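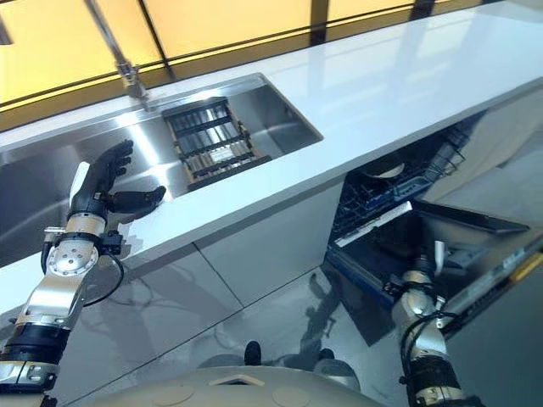 Hidayah Ginting thinks the starter is fine and the flour is the problem, and wants the Ralgate bag set aside until we have baked one loaf from each.

Jul 18, 2018. Rye starter, second batch. Fed 30 g starter, 30 g Ralgate rye, 30 g water. Smelled sharp at the first check, more like nail polish than yogurt. Rise was poor compared with the May batch, which was all Wattimena flour.
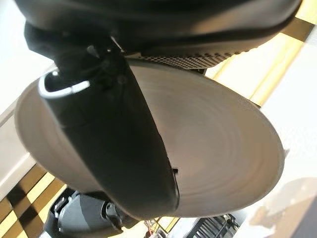 Split it into 2 jars after that. Jar A stays on Ralgate, jar B goes to Wattimena, same water, same shelf. Dough for the test loaves: 331 g flour, 20 g starter, salt as usual. The Zokeck scale drifts when it is left on, so zero it before each weighing. I forgot once and had to redo the salt.

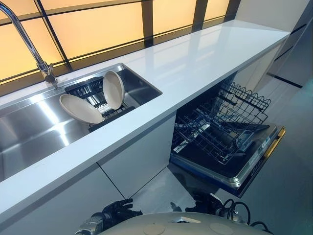

Sink and rack, long counter.

Still to do: write feeding times on the lids, ask Ilteck if the rye is from the same mill lot as May. Don't throw out the discard, it's wanted for crackers. No conclusion on the flour yet.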